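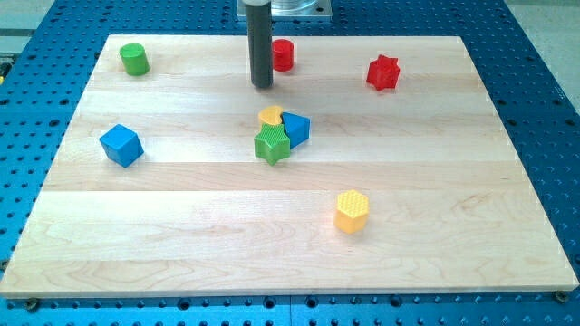
Third morning in the Bradon reading room. I was at the desk by 9 and the first four boxes were already out. They hold the letters of the old Castaño relief fund, which sent money from here to families in Hustura for the better part of thirty years. Most are receipts. One is for 700 blankets, signed for twice, with a note in pencil asking who paid the carriage.

The appeal of that first winter set out to raise 1000 pounds and fell short by 100. A single donor made up the difference and asked not to be named. I have a fair idea who it was from the handwriting, but I won't put it in the catalogue until I find a second letter to match.

Box 7 is damp at one corner and has gone to the conservator. I'll have to leave a gap in the list for now.

Lunch on the steps, cheese roll, too windy. In the afternoon I typed up the minutes of the Grornico hostel, which the fund helped to open. They argued about the boiler for two years - far longer than they spent on choosing the building.

Finished at half past four. Need to bring more soft pencils tomorrow and ask about the missing ledger.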